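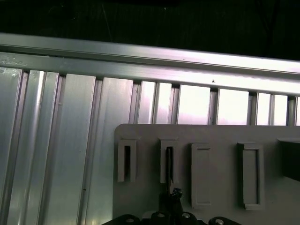
Sports Officiating and Competition Management
Unit 4: Video Review in Rugby League

Course handout for students at the Fleron campus

Purpose of the unit

Unit 4 considers how video review is used in rugby league, how it affects the work of the on-field referee, and what a competition must have in place before it introduces a review system. Students are expected to have completed the unit on the duties of touch judges and to bring their annotated copy of the laws to each session.

Background

For most of the history of the game, the referee's decision was made at once and could not be revisited. The arrival of regular television coverage changed what spectators could see, and slow-motion replays made errors plain to those watching at home while the officials on the field had no access to the same pictures. Professional competitions responded by giving an additional official the task of viewing replays and advising the referee.

The matters referred have changed over time and differ between competitions. They usually include the grounding of the ball, whether a player was in touch, offside from a kick, obstruction by a runner without the ball, and knock-ons in the movement leading to a try. Forward passes have generally been treated separately. The direction of a pass is judged in relation to the passer, who is usually moving, and a camera set at an angle to the play can give a false impression.

The on-field decision

In many competitions the referee must state a decision of try or no try before referring it. The reviewing official then looks for sufficient evidence to overturn that decision. Where the evidence is unclear, the on-field decision stands.

Students often find this difficult at first. The reviewing official is being asked whether the pictures show that the referee was wrong, and this is a narrower question than whether a try was scored. Two officials may view the same replay, hold different private opinions on the grounding, and still agree that the evidence is insufficient.

Captain's challenge

Some competitions allow a captain to challenge certain decisions. A successful challenge is normally retained and an unsuccessful one is lost. The following points should be noted from the local rules used in our practical work, which are those of the Ovari Cup:

The challenge must be made by the captain, or by the acting captain if the captain is off the field.
It must name the decision being challenged. A general complaint is not accepted.
It must be made before play restarts.
Discretionary penalties, such as those for slowing the play-the-ball, may not be challenged.

Case study: the Drenero and Fleron leagues

The two leagues set out in the reading pack took different approaches. The Drenero league allowed the referee to refer any try-scoring decision and set no limit on the length of a review. Over one season 134 decisions were referred, of which 17 were overturned. Clubs complained of long stoppages, particularly in cold weather – a point also raised by the medical staff.

The Fleron league restricted referrals to grounding and touch, and asked its referees to decide all other matters themselves. Stoppages were shorter, but two disputed obstruction rulings late in the season led to formal letters from clubs. When reading the case, students should consider what each league was trying to protect and whether the figures given are enough to judge either system.

Communication

The reviewing official should speak in short, settled phrases and name the item being checked before giving any finding. Opinions on the general run of play are out of place. The referee should stand clear of the players while listening, and should signal the final decision only when the reviewing official has finished.

Written task

Write a report of no more than 1000 words advising a semi-professional league on whether to adopt video review. The report should address cost, training, the range of decisions to be referred and the handling of complaints. Cite the Afolabi reader where it is used. Reports are to be handed in at the unit office before the August recess – extensions must be requested in writing.

Handout revised Jun 3, 2023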